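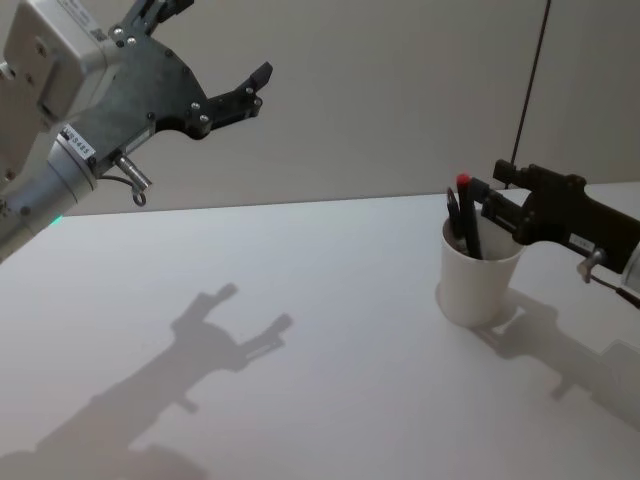 Firnham Two-Arm Bench Set

Price: $3475 for the pair, grippers included
Ships from: Lirnavdale
Ships in: 2 boxes
Page last updated: November 14, 2019

I started building these because I wanted a pair of arms I could work on at a shared bench without asking everyone else to move their stuff. The Firnham set is what came out of that. You get a left arm and a right arm, both with a black two-finger gripper, and you bolt them down, plug them in and go play. I build every set myself at the Lirnavdale workshop, so if you write in with a question you're going to get me (sometimes late at night, sorry in advance).

Most people who buy a set have one table and an idea they've been chewing on for a year. Maybe it's sorting screws, maybe it's handing things to each other. My own long-running project is desk tidying, so pens and a cup, over and over. Pens are great practice! They roll, they're skinny, they don't weigh anything, and a gripper that comes in a little too low just taps the table and you start again. I've spent more evenings on pens than I'd like to admit.

What you get

Left arm and right arm, assembled
Two-finger gripper for each arm, fitted and aligned
Power supply and cables, 71 inches from the supply to each arm
Hex keys in the sizes you need and one you don't
Printed manual, 232 pages, spiral bound so it stays open on the bench

About that manual. Yes, it's long. The first chapter gets you moving and the rest is there for when you want to take something apart. I put in every wiring drawing I have, plus the settings I use on my own bench, and there's a whole section on the joint limits that I rewrote this fall after three different people got stuck in the same spot. 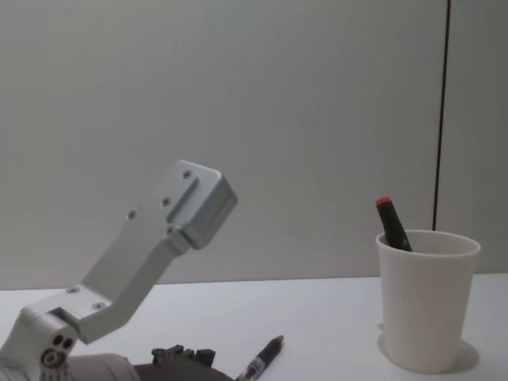

Pen-and-cup practice on the bench. Black pen on the table, red-capped marker in the cup.

Setting up

Give yourself an evening. Clamp the bases first and leave the arms unplugged until both are tight. I like a plain light tabletop with nothing on it that doesn't need to be there, partly so I can see small parts when I drop them, and partly so the arms have less to knock over. If you're in a shared space, tape a line on the floor where people's chairs should stop - it saves a lot of shouting.

Then run each arm alone through the slow moves in chapter one before you let them work together. Watch the cables while you do it. You want enough slack near the wrist for a full turn, but a loop that hangs too far will find something to catch on. I used to tie mine down tight and wore through two of them that way, so go looser than feels neat.
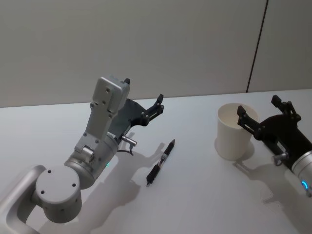 After that it's mostly patience. I teach the pickup with the pen at a diagonal, then turn it a bit and teach it again, and I keep the cup over by the other arm so the two jobs don't get in each other's way. Start with the speed turned way down. There's a setting for it on page two and I really mean it, leave it down for the first week. You'll be tempted! The arms will go a lot faster than you'll want them to while your coffee is nearby.

One thing that helped me a ton was planning both arms' moves on paper first. Just boxes and arrows. One arm does its thing, the other waits or keeps busy somewhere else, and you mark the spots where they could meet. If you skip this you'll end up with a lot of sudden stops and no clue which arm was supposed to go first.
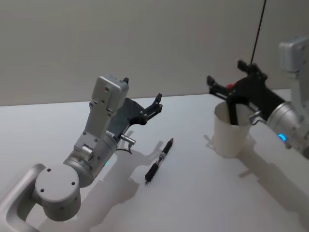

Spare parts and repairs

I keep finger sets, cables and gripper plates on the shelf and can usually get them out the next day. Fingers are the part you'll wear out first, so think about adding a spare pair to your order. Whole wrists take longer, as I build those to order.

If something breaks in the first year, send it back and I'll fix it. If you broke it doing something dumb, send it back anyway and tell me the story, and I'll charge you for parts only.

Pickup and shipping

You can pick up in Lirnavdale or at the Grarnville shared shop, where I have a bench and can walk you through the first setup. Shipping is extra and depends on where you are, so send me your zip code before you order. Please keep the boxes and the foam! Repairs travel much better in them.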